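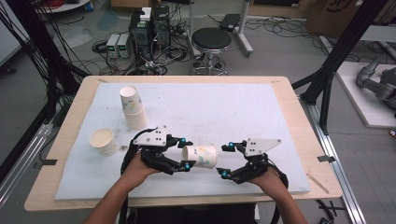 Paper cups, two hand-held grippers and the operator's own forearms at Hostden.

The woman on the cup table used to pack orders at Selleo. Now she picks up paper cups with a gripper in each hand, so that a machine may one day do it without her.

"My mother asked what I do," she says. "I said I teach. She was very proud until she asked what."

A shift runs to around 90 rounds, with 2 breaks. Packing was harder on the back, she says, and this is harder on the patience. "You can't just grab. You have to grab like someone is learning from it — it's like driving with your kid in the car."

Does she worry about the packers still at Selleo? "Sure. Two of them have already asked me if we're hiring." Hostden is, from December. The pay is a little better and the coffee, she reports, is worse.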